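The Long Bench: A Shared Workshop Teaches an Arm to Handle Paper

The Skuva workshop occupies the ground floor of a former shoe warehouse, and on Tuesday evenings its longest bench is reserved for a single machine. The machine has one arm, 6 joints and a two-finger gripper, and it was assembled by members over two winters from milled aluminum, printed brackets and secondhand motors. It is known in the workshop register as Nondlow.

Nondlow was first proposed as a general helper for small repairs. The members who signed the proposal soon narrowed the work to folded paper: leaflets, receipts, instruction sheets and the other thin matter that collects in the drawers of any household. Rigid parts had given the arm little trouble. A sheet folded many times over, with a crease that springs back when released, stopped it entirely.

The workshop approved a budget of 165 dollars for the second version of the gripper. Most of that sum went to a pair of compact servos and a sheet of silicone, from which the fingertip pads are cut by hand. The original pads, made of hard rubber, tended to push a slip along the bench. The softer pads hold it, provided the two fingers close at the same speed. Matching that speed took the greater part of November and required a new control board, the Grunow, which was designed and soldered on the premises.

Members were also asked to study how the task is done by people. They worked at home, at their own tables, with whatever paper was at hand, and brought their findings to the bench. 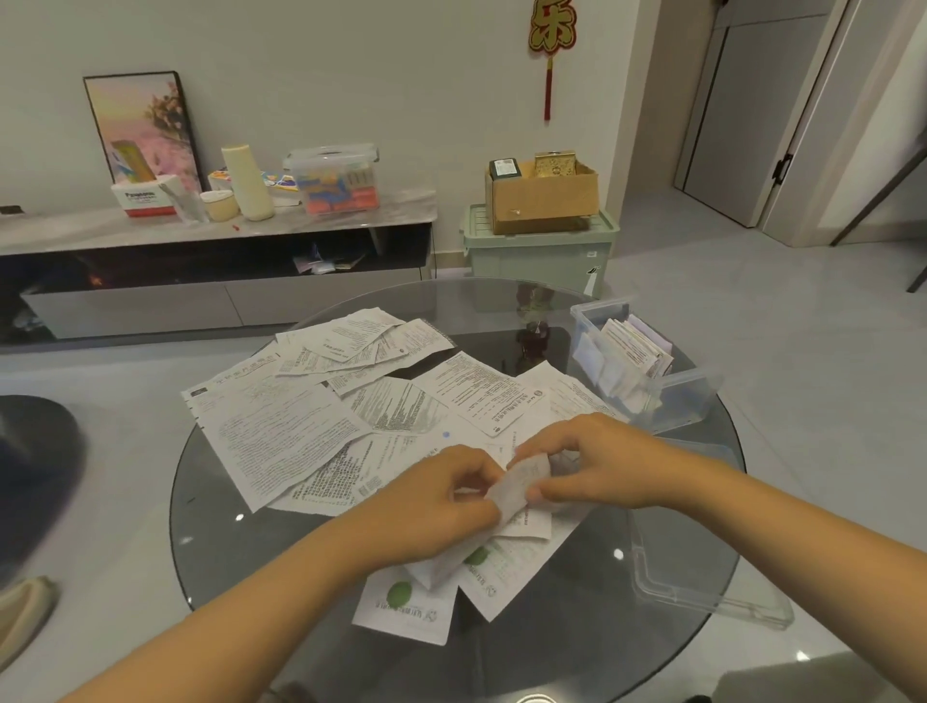
The Grunow board now runs a motion with three stages: pinch, lift and open. Its timing is set in a plain text file that any member may edit, and each change is entered in the workshop log with the initials of the person responsible. The hardest stage to write was the last. A person opening a small folded slip brings the fingertips of both hands together and lets its lower end rest on the papers beneath, and the software group took a particular interest in that resting end. A single arm has no second hand to steady the sheet, so Nondlow presses the free end against a low felt-covered rail instead. Curled and creased leaflets in a loose, overlapping pile remain beyond it. For the present, each sheet is placed on the bench singly.

Results have been recorded without adornment. In the most recent series, the arm opened 70 sheets without a tear before the run was halted to replace a worn pad. Heavy stock opens well. Thin insert paper is less dependable, and a sheet folded both lengthwise and across still defeats the arm more often than the members would like.

Vision is the next concern. The present camera, mounted on a bracket over the bench, can find a white sheet against the dark bench mat with little difficulty. White paper lying on white paper is a different matter, and glossy surfaces add a further complication, as reflections from overhead lights can be mistaken for the corner of a page. A method known in the workshop as Teixeira, after the street where it was first sketched out, compares two views taken from slightly different heights and discards any bright spot that shifts between them. It has been tested on recorded footage - it has not yet been trusted with the arm.

Plans for a second arm have been drawn and costed. The members have deferred a decision until the felt rail has been given a full season of use, and the bench remains reserved for Nondlow on Tuesdays, from seven in the evening until the lights are turned off at ten.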